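Call for Participants: Household Transmission of Seasonal Respiratory Infections

Cornham Respiratory Study Group is recruiting households for a winter observational study of how common respiratory infections pass between people who live together. Enrollment is open now and closes when 208 households have been accepted. Sampling starts in the first week of December and continues for 11 weeks.

The study does not test a drug or a vaccine. Participants keep their usual medical care and take any medicine they would normally take.

Purpose of the study

Most figures on household spread come from people who saw a doctor. Mild infections and infections without symptoms are poorly recorded. We will collect nasal swabs every week from every member of each household, sick or well, and compare the results with a short symptom diary. The laboratory will test for influenza A and B, respiratory syncytial virus, rhinovirus, seasonal coronaviruses and SARS-CoV-2.

An earlier round of the study, run from our Flevley site, collected 2,098 swabs. That round enrolled mostly couples without children. The present round gives priority to households with at least one child in daycare or elementary school.

Who can take part

Your household may be eligible if:

It has three or more members, all of whom agree to take part.
All members sleep at the same address at least five nights a week.
At least one adult can read and complete the diary in English.
The address is within the Cornham or Flevley delivery area.
You have a refrigerator in which a sealed sample box can be kept overnight.

Who cannot take part

We cannot accept households in which any member:

Is under six months of age.
Has had nasal or sinus surgery in the past 3 months.
Has frequent or heavy nosebleeds, or a bleeding disorder.
Is enrolled in another study that involves nasal sampling.

Pregnancy, asthma and diabetes are not grounds for exclusion. Please report them on the screening form so that the study physician can review them.

What participants do

Each household receives a Brisero home sampling kit before the first week. The kit contains labeled tubes, swabs, sealable bags, an instruction card and a return box. One adult acts as household contact and is responsible for the labels and the pickup.

Swabs are taken from the front part of the nose on the same day each week. Adults and older children swab themselves; a parent swabs younger children. The procedure takes less than a minute per person. It may cause sneezing or watering eyes.

The diary is completed once a day, on paper or by phone. It covers fever, cough, sore throat, runny nose, tiredness and days missed from school or work. If two members report new symptoms within the same week, we may ask for one extra round of swabs. The extra round is optional.

Blood samples are not required.
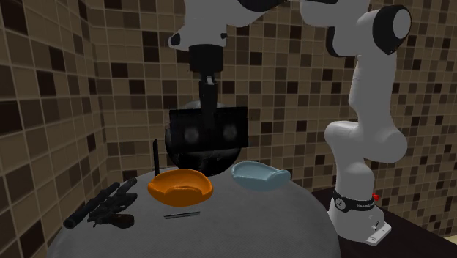

Handling of samples and data

Tubes are identified by a code and carry no names. The list that links codes to households is held separately by the data manager, Sándor Kiss, and is destroyed when the analysis is finished. Samples are frozen on arrival and tested in batches, so results are not available quickly enough to guide treatment. Anyone who feels seriously ill should contact a doctor in the usual way and should not wait for the study.

Individual results are sent to the household contact after the study ends, if requested on the consent form. Group results will be published without any information that could identify a household.

Withdrawal

Any member may leave the study at any time without giving a reason. If one member leaves, the others may continue as long as two remain. Samples already tested stay in the analysis unless you ask in writing for them to be removed.

Compensation

Each household receives a grocery voucher after the first complete week and a second voucher at the end of sampling. Pickup and return of boxes are free of charge. Partial participation is compensated in proportion to the weeks completed.

How to apply

Request a screening form from the study coordinator, Sigrún Lykkegaard, at the Cornham office or through the contact page. Forms received by 23rd October will be reviewed first – later forms are placed on a waiting list. Screening is done by phone and takes one short call with the household contact. Written consent is then collected from each adult, and from a parent or guardian for each child.

Medical questions before enrollment should be addressed to the study physician, Asger Kirkegaard. Please state in your message whether you prefer to be reached in the morning or in the evening.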